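3.2 What people said about their commutes

I went into the Natico interviews expecting complaints about traffic, and I got a lot of talk about breakfast! Of the 47 riders I spoke with, 15 brought up food before I'd even asked about the bus. 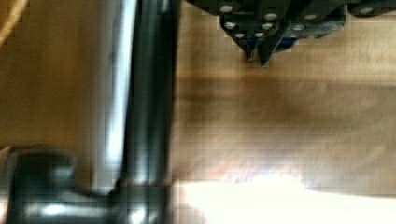
Ilham Harahap, who coded the transcripts with me, thought I was steering them – so we reread every opening question together. We kept the breakfast code in the end, and it shows up again in Figure 3 next to wait times and seat choice.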